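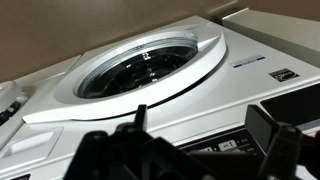

1 min read

12 June 2020
Posted by the Urnance bench, Rostitz workshop

Washer task, rules for the approach and press. Writing these down before the October handover to Haugland, as the old sheet still has the Cleltden settings on it and two of us have been working from different copies.

Start pose is fingers open, in front of the control panel, with the target button in view between them. If a finger covers the button, back off and come in again. Don't correct sideways at close range.

Note the indicator lights before moving. Green light next to button 1 goes in the log as "on at start". Don't write down what the machine is doing on the strength of a light alone.

Approach speed 40 mm/s, dropping to 2 mm/s for contact. Force limit stays where it was.

No contact with the lid. The raised lip on the ring overhangs the top panel, so keep the wrist clear of it on the way out as well as in. Same for the machine on the left — the gap is narrow and counts as a keep-out zone.

One person on the stop button for every run, hands off the keyboard. This was skipped twice last week.

Run 121 needs its notes redone, start pose missing. Log is at 469 lines, split it before adding more.

Still to settle: whether a missed press counts as a failed run or a retry. I've been marking them failed.

Urnance workshop notes © 2020 | Contact | Back to top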